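The Acceptance Visit

The Valell annex opened its doors at ten on January 1, 2020, a date Hernán Alvarado had picked because the freight elevator would be free. He had prepared a one-page agenda. Item one was arrival. Item two was the kitchen.

Cathal Costello had come for Grastodex, who were paying. He signed the sheet at the desk, read the safety notice to the end, and asked what the stop button was connected to.

"The arms," said Alvarado.

"Both of them?"

"Both of them."

Costello wrote this down. Dayana Restrepo, at the console, moved the button six inches closer to her keyboard and went on with her checks. Joint temperatures were nominal. The thumb on the right hand had been replaced in December and still reported a small offset at full extension, which she had corrected in software and recorded in the log under her own initials.

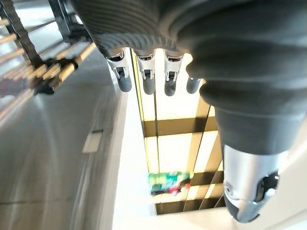
She had also recorded that the offset came back whenever the controller restarted. Kevin Agudelo had read the entry and written "noted" under it. In the Trakano control stack, a hand that lost its calibration did not stop. It carried on with the last good values and raised a yellow flag on the second page of the status display. Restrepo kept the second page open at all times. She didn't know anyone else who did.

"What is the task?" Costello asked.

"Dishes," said Agudelo. "Between the sink and the dishwasher. The plates go one at a time."

"Which hand?"

"Whichever is nearer. It decides."

Costello asked how it decided. Agudelo explained the cost function, which took four minutes and involved a marker. The short version was that each arm submitted a bid for the plate, in units of predicted effort, and the lower bid won. Ties went to the right arm. There had been a long argument over ties in the autumn, and Jhonatan Paucar had settled it by typing the word "right" into the source file and going home.

Paucar stood at the back now with his coat on. He had written most of the grasp planner and did not like to watch it.

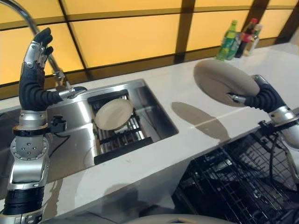

The Cárdenas Quarterly – Vol. 6, No. 2 – p. 30

"It's holding the plate from underneath," Costello said.

"It prefers that," said Agudelo.

"Would you hold it like that?"

Agudelo considered the question as a technical one. A person took a plate by the rim because a person had a palm that got tired and a thumb that could feel slip. The planner had no interest in rims. It looked for the largest patch of surface it could put force through, and on a plate that was the underside. He said this. Costello wrote down the word "underside."

Restrepo watched the second page. The yellow flag was up. It gave the right thumb, the offset, and a timestamp that matched the moment Alvarado had plugged in the coffee machine. She looked at the strip of outlets, then at Alvarado, who was telling Costello about the lease.

The procedure for a yellow flag during a visit was operator's discretion. She had written the procedure. She reduced the arm speed by a third and opened the log.

"Is it slower now?" Costello asked.

"Yes," said Restrepo.

"Why?"

Alvarado had begun to say something about thermal management. She talked over him, evenly, and gave the joint, the error in millimeters and the cause.
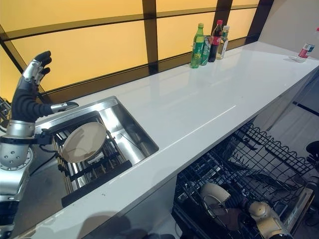

Costello had seen eleven demonstrations for Grastodex and kept a private column in his notebook for each, headed with a question mark. In it went whatever the hosts would have preferred him to miss. He looked over the counter for something to put there. A round plate was propped in the rack in the sink, two bowls were in the lower rack of the dishwasher, and the soda bottles stood at the back by the wall, where the arms had no business with them. He looked at the column again and found he had already been handed the entry, with units.

"Would it have dropped one?" he asked.

"I don't know," said Restrepo. "At full speed the margin is thin. I'd sooner not find out with you standing there."

"And with me not standing here?"

"Then I'd find out."

Paucar took off his coat and hung it on the back of a chair. He leaned over her shoulder and read the second page, moving his lips slightly at the numbers.

"It should save the offset at shutdown," he said.

"I put that in the log."

"Which page?"

She showed him. Costello turned to a clean sheet and asked whether someone could unplug the coffee machine.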